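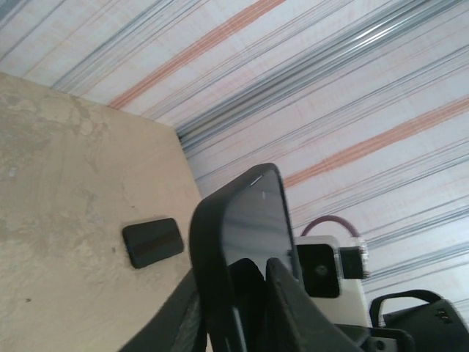 Attachment 1: small black item on tan surface, striped backing behind it.

Ticket: Scheduled export stops at 1000 rows
Product: Trellex inventory module
Site: Clindthorpe
Opened: March 17, 2019
Priority: 2
Status: Resolved

Reported problem
The nightly export to the Quintana reporting server completes without an error, but the CSV file holds 1000 rows plus the header. The item table at the site is larger than that. A manual export from the Items screen returns all rows. Problem first noticed when the reporting totals for Clindthorpe came in lower than the shelf count.

Checks made
Disk space on the export share is fine. The service account can read the full item table. Re-ran the job by hand with the same account and got the same short file. Changed the output format from CSV to tab-delimited, no difference. Log level raised to 5. With the higher level the log shows one page request and then "end of set".

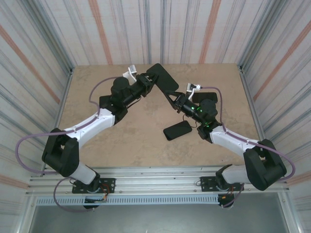 The job should request a second page when the first one comes back full. It does not. Compared the job file with the one at Bridomley, where the export runs correctly. The Bridomley file has the line page_follow=1. At Clindthorpe the line is missing. Both sites are on the same build, but the Clindthorpe job file was carried over from the old server in July and was never regenerated.

Fix
Stopped the scheduler service. Added page_follow=1 under the [export] section. Restarted the service and ran the job by hand. All rows written, run time around 18 seconds. Row count in the file matches the Items screen.

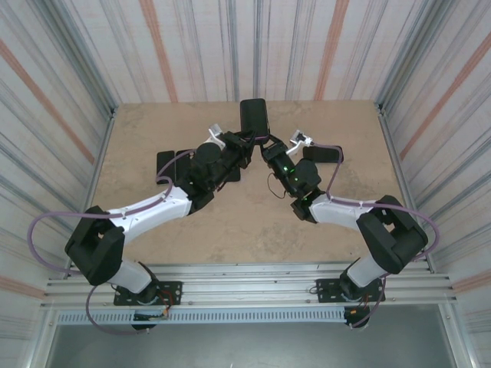
Attachment 3: tan speckled tabletop, striped walls on three sides.

Notes
Item photos are not part of the CSV and were not affected. Image paths in the export still use the old share name. These resolve through the alias, so no change made under this ticket. Separate request to be opened if the alias is going to be removed.

Left log level at 5 until the next scheduled run is checked, then set back to 2.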